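Reinhold Kleinschmidt
November 30, 2025

1/ Thread on the latency result from the Joston runs, now that the write-up is out. Short version: most of the error we blamed on the policy was a timing error in the demonstrations.

2/ Background. We train manipulation policies from demonstrations recorded with a hand-held gripper. A person does the task, the wrist camera records it, and the gripper pose is recovered afterward from the video and the inertial data. No arm is involved until test time.

3/ Three streams have to line up: video, inertial, and finger opening. Each has its own delay. The usual practice is to measure the delays once per device and treat them as constants. We did that too, in September, and then stopped thinking about it.

4/ Craig Hepburn noticed that grasps on thin objects failed in one consistent way. The fingers closed early and touched the top of the object on the way down. Thick objects were fine. A weak policy would normally fail in more than one direction.

5/ He plotted finger closing against wrist height for the training data. The same offset was already there, before any learning. The policy had copied it faithfully.

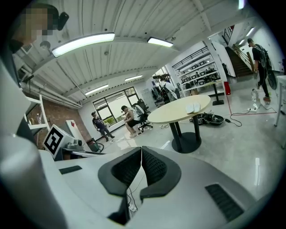

View over the fingers from the hand-held gripper, workshop floor beyond.

6/ The method, which we call Schmieder in the code. For each episode we estimate finger opening a second time, from the image alone. We then slide the logged opening signal against that estimate and keep the shift with the highest correlation.

7/ The visual estimate is noisy. For this purpose it doesn't matter much. You need the edges of the open and close events to land in the right place, and the absolute opening can be off by a fair amount.

8/ Data: 760 episodes, 2 grippers, 23 objects. Same episodes before and after correction. Same network, same seeds, same number of training steps. The only change is the per-episode shift.

9/ Finding one: the delay isn't a constant. It stays stable within an episode and moves between episodes. The largest shift we measured was 70 ms. At normal hand speed that is enough to miss a flat object.

10/ Finding two: retraining on the shifted data removed the early-closing failure on the thin objects. Thick objects showed no change we would defend. Their tolerance was hiding the problem.

11/ Things that did not help: a larger network, a longer image history, and dropping the fastest demonstrations. The last one made results slightly worse, probably by removing variety along with the bad timing.

12/ Limits. The shift is one number per episode, so drift inside a long recording is not handled. Episodes with no clear open or close event give a flat correlation curve. We flag those and leave them uncorrected.

13/ Also, both grippers use the same logging board. I would expect a different board to give a different spread of delays. Please don't copy our numbers into your config. Run the alignment on your own data.

14/ Compute cost is small. It runs on CPU as part of the Jokau preprocessing step, before pose recovery. If you already have a finger segmentation model, most of the work is done.

15/ A reader asked whether a hardware trigger would make this unnecessary. For new recordings, mostly yes. It does nothing for recordings you already have.

16/ Next is the drift case, using a sliding window in place of the single shift. Early plots look reasonable on long episodes and bad on short ones. Craig has the branch. Correlation curves for the flagged episodes go up with it.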